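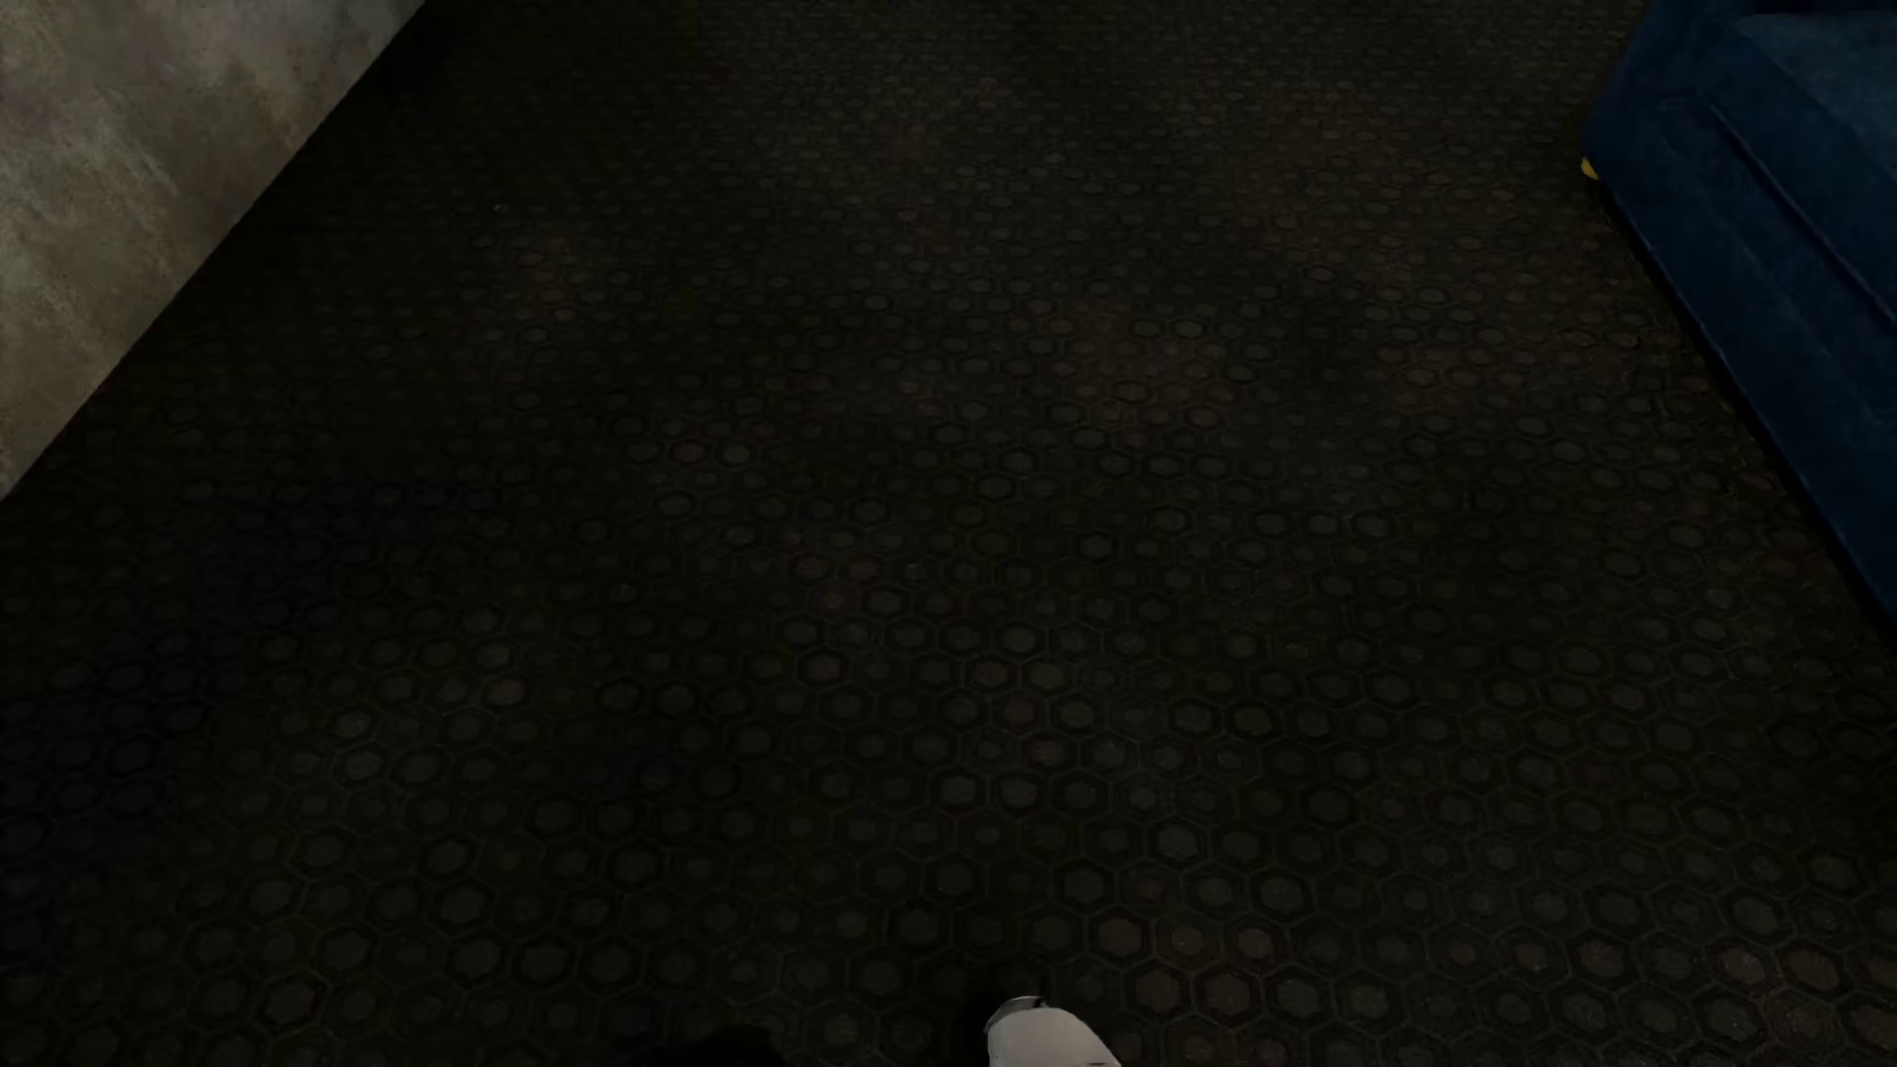
How many walking examples before it stops wandering?

Posted by Janelle Agbayani, 26th February

Hi all! I'm collecting runs of a simulated humanoid walking through a living room (dark hexagon floor, navy sofa, big windows down one side) so I can train a little navigation model in Stenda. I've got 508 runs saved and it still drifts off halfway. Do I just keep recording, or am I recording the wrong stuff? I steer every run myself and my thumbs are getting tired.

Danjuma Ekwueme

More. I had 2,117 by the time mine behaved.

Oi-ling Ko

I'd look at what's in your 508 before you make any more. When I did my first lot I started the robot from the same spot nearly every time, so the model knew one route beautifully and went to bits anywhere else! Move the start point, turn it to face odd directions, and do a batch where you deliberately let it stray a bit and then steer it back. I added 100 of those recovery runs and they did more for me than the 800 tidy ones I already had.

Also check whether the floor is confusing it. A dark repeating pattern looks much the same wherever you stand, so I'd mix in some runs with a plain floor if Stenda lets you swap it.

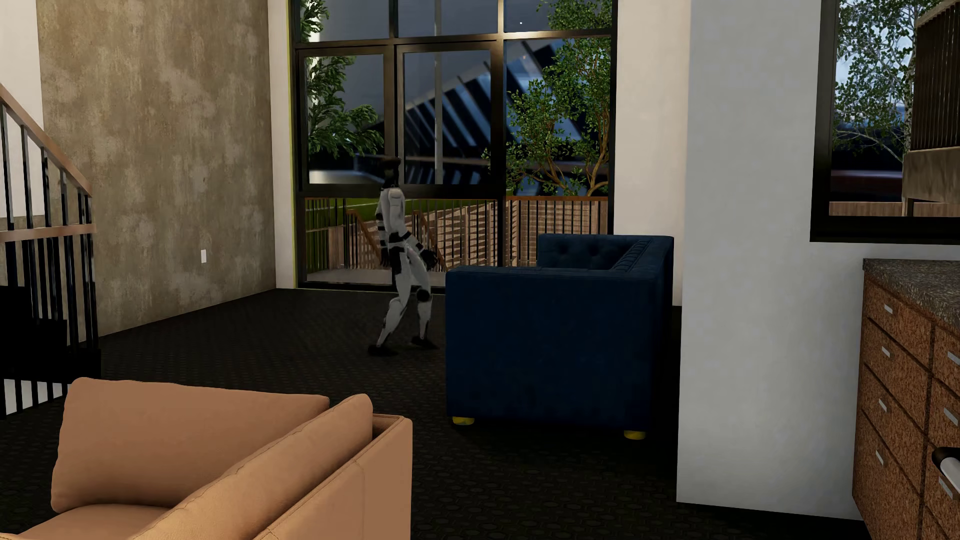 Should I delete the runs where I bumped into something?

Keep them, but put them in a separate folder and label them as failures. Mixed in with the good ones they'll teach it to bump into things. I trim mine just before the knock and use the first part as normal.

Niloufar Yazdani

Same problem in April, mine was the turning speed set too high.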